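Ticket 11, Stondley kitchen
Status: open
Reported: wobbly table, Lappalainen, white top

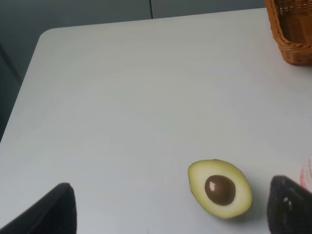
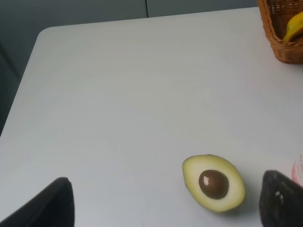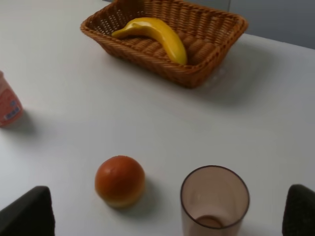 Wobble is worst at the rounded corner. Tightened all bolts, 2 turns each, no change. Leg pads on order from Hornthorpe, 15 mm. Need the top clear before I tip it, so wicker basket to go on the side pls, and bin the avocado half if noone wants it. Tried folded card under the leg, lasted 5 mins. Will re-check once pads are in.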